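19 December 2024

I meant to write this last night but fell asleep in the chair with the lamp on and the wireless still going, so it will have to be this morning's job, with toast. Larysa rang at last! She has been promising since June, and we talked until my ear was hot. She is well, her knee is not, and she has finally found Mum's recipe for the honey cake, the one we had all given up on. It was tucked inside an old atlas, of all places, in Mum's small slanting hand, with the amount of flour crossed out and written in again 2 different ways.

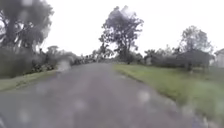 So now of course I must bake it. I read it over three times in bed and still can't make out whether the layers should be rolled warm or left till they are cool. Larysa swears warm. I have a clear memory of Mum standing at the table by the window, flour up to her elbows, telling us both to go away until it had cooled, but I was only six or seven and might be thinking of the gingerbread — she made so much of everything in December.

I went out to Whitfield for the honey and the soured cream, and came home with those and a good many things I didn't need, including a tin of pears and a very handsome pudding basin. Roland had put a jar by for me, dark and thick, the sort that bends the spoon.
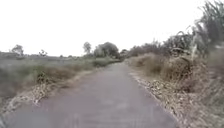

The narrow road, under a flat white sky.

Teemu is coming on Saturday and will eat whatever is put in front of him, bless him, so the first attempt can be his. If the layers crack I shall cover the lot with cream and crumbs, as Mum did. Must remember to ring Larysa back and ask what she thinks "a good glass of sugar" means, and to look out the big rolling pin.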